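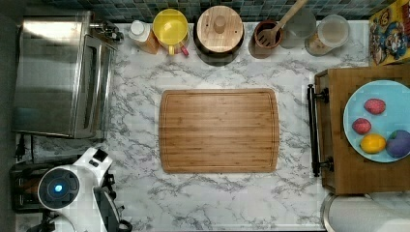 The kitchen is where the rules run out

Gus Dvorak
29 July 2023

Every year brings another code of good practice for household robots, and every year I read it looking for the word "toaster." The latest, the Trandulside guidance, runs to 84 pages. It has a chapter on trust. It has a chapter on transparency. How far an arm should stay from a power cord gets two sentences, and one of them says "appropriate."

I don't doubt the people who wrote it meant well. I doubt they have stood at a counter. 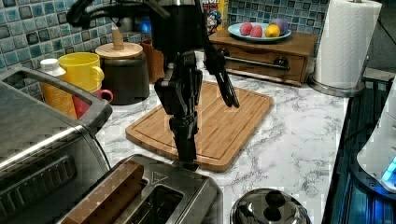

An arm working over a toaster is a plain problem with plain questions. How hard may it push? Who can stop it, and from where? What must be unplugged first? Factories settled much of this long ago, mostly by keeping people on the other side of a fence. You can't fence off breakfast.

Eugénie Marty, who helped draft the Ukia checklist, told me in November that detailed rules would go stale too fast. Maybe. But hers has 69 items and I could fail only 2 of them, both about paperwork. A rule that can't be broken isn't doing much.

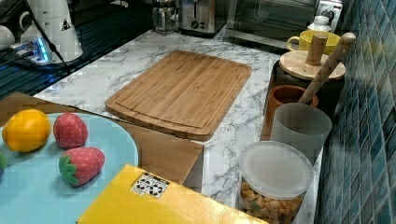 Then there is the matter of props. Toy strawberries don't bruise, and a toy lemon doesn't drip on anything. Fine for practice - I have no quarrel with practice. My quarrel is with a certificate that doesn't say which kind of fruit was used. Carncombe's one-page form asks for exactly that, along with a list of every appliance within reach. I'd sign that one before the other 84 pages.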